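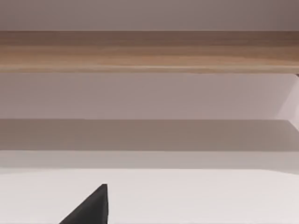 Why do some beekeepers move their hives up the mountain in summer?

In the valley the acacia and the fruit trees finish flowering by June, and on the high meadows the flowers are only beginning.

The beekeeper I visited in Mesetti has made this journey every year of her working life. She is 67 now and keeps 300 hives, which spend the winter behind the village and the summer on the slopes of Curnura. Her father did the same with mules. She does it with an old Brunix lorry, at night, when the bees are inside.

"You close the entrances after sunset and you must be up there before the sun," she told me. "If the lorry breaks down at four in the morning, you have a problem. It broke down two times. The second time we opened all the hives at the side of the road and stayed there the whole day."

I asked what the neighbours on that road had thought. She laughed and said that one of them still receives a jar at Christmas.

The whole move takes her five nights, with two nephews to help with the lifting. In the past the family of her husband also came, but most of them have left for the city. She does not complain about it. "They telephone in September to ask how was the honey," she said. "They don't telephone in May." 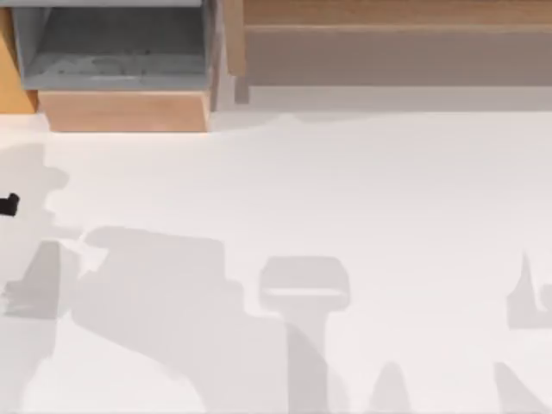 Wooden and grey storage furniture beside a white table.

We spoke for a long time about the weather, as one does with beekeepers. The spring was cold and the acacia gave almost nothing. In a good year she takes 4,000 kilos of honey, and this year she does not expect to reach half. The lime trees may still help a little. The chestnut she prefers not to discuss before it has flowered.

"People say to me, the bees are disappearing. My bees are not disappearing, they are hungry," she said. "In March I gave them sugar, and in April I gave them sugar again. My father would be ashamed of me, but my father had different Aprils."

She sells most of the harvest to the Negri cooperative, which pays late but pays. The rest goes to the shop in the village and to people who come to the door. The mountain honey is darker than the valley honey and she charges more for it, although she herself eats the acacia. When I wanted to know the reason she looked at me with some surprise. It is sweeter, she said, and she likes sweet things.

Will the nephews continue? The older one would like to, but he has a job at the sawmill and small children. The younger one is afraid of the bees - "a little bit, but the bees know it" - and helps only with the driving. She has not decided anything. A man from the next valley has already asked if he can buy the places on Curnura, which are worth more than the hives.

"I told him to ask me again in November," she said. "In November I am always tired and I say yes to everything."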